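Wedding and Events Decor Assistant, Miswood

Fukside Weddings & Events
Part time to start, moving to full time from September
Reporting to: Tươi Vương, Studio Manager
Posted Apr 10, 2024

We supply and install decor for weddings, engagement parties and anniversary dinners. Our stock covers table centres, chair covers, backdrops, arches, lanterns, candle holders, easels and table plans. Couples hire from us for the day and we deliver, set up, and come back to collect. The studio and store are in Miswood, and most of our venues are within an hour's drive.

We need one more person in the store and on site. The stock list stands at 1023 lines and it has to be kept in good order, so the job is part hands-on styling and part careful storekeeping.
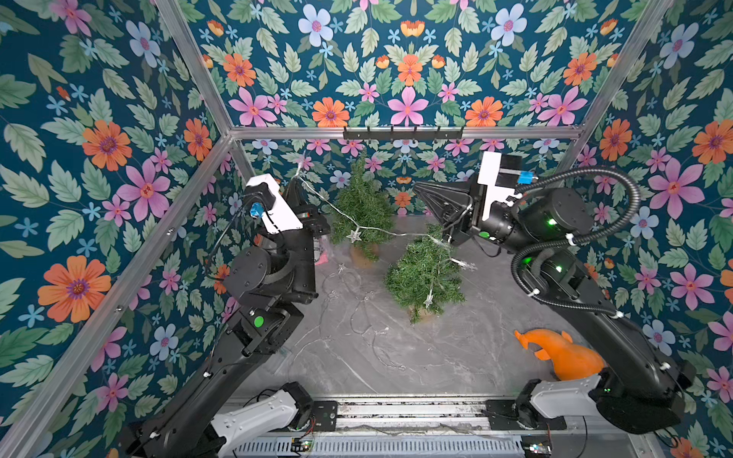 What you will be doing

Picking and packing hire orders from the job sheet, and checking each item for chips, stains and missing parts before it leaves.

Loading the van and travelling to venues with a lead stylist. Set-up usually starts at eight in the morning. Collection is often late at night, after the last dance, and we share these shifts out so that no one does two in a row.

Dressing tables, fitting chair covers and sashes, and putting up backdrops. Our larger bookings seat 200 guests and we normally send four people to those.

Washing, ironing and mending linen. We use an outside laundry, Soltow, for tablecloths, but napkins, runners and sashes are done in the studio.

Making up place cards and table plans from the couple's final guest list. Names must be copied exactly, including accents, and the proof goes back to the couple before anything is printed.

Helping at viewings. Couples come in by appointment to look at fabrics and papers and to see a sample table laid in their colours. You would get the table ready, make the tea and put things away afterwards.

What we are looking for

A full driving licence held for at least two years. The van is a standard long wheelbase and you will be insured on it after a short test drive with us.

You should be able to lift and carry boxes up and down stairs, as several of our venues have no lift. You will also need tidy handwriting, or be willing to practise.

Experience in weddings, catering, shop display, floristry or theatre is useful but we do not insist on it. We will show you how we do things. Please do tell us about any sewing you can do, even if it is only basic repairs.

You need to be free on most weekends between spring and early autumn. You may choose two weekends off in that period, agreed in advance.
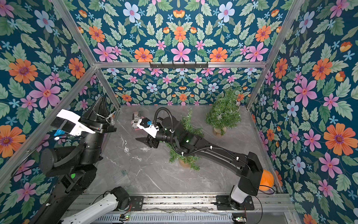 Floral paper on a deep teal background, with flowers in pink, orange and pale blue

Hours and pay

Twenty hours a week until the end of August, then thirty-five. Pay is hourly and reviewed after three months. Late collections are paid at a higher rate, and travelling time from the studio counts as work. Holiday is worked out on the hours you do. Shirts and aprons are provided. There is free parking behind the building and a bus stop at the end of the road.

How to apply

Send a CV and a letter of no more than 400 words to Tươi Vương at the studio. In the letter, tell us about a time you had to get a room, a table or a stall ready to a deadline, and what you would change if you did it again. Photographs of your own work are welcome, up to six. Please quote reference 2571.

We will reply to everyone who applies. Interviews last forty minutes and are held in the studio, followed by an hour of paid practical work laying a table for eight from a written brief. If you need any adjustments for either part, say so in your letter and we will arrange it.

Two references will be taken up before the start date. One should be from someone you have worked for, paid or unpaid.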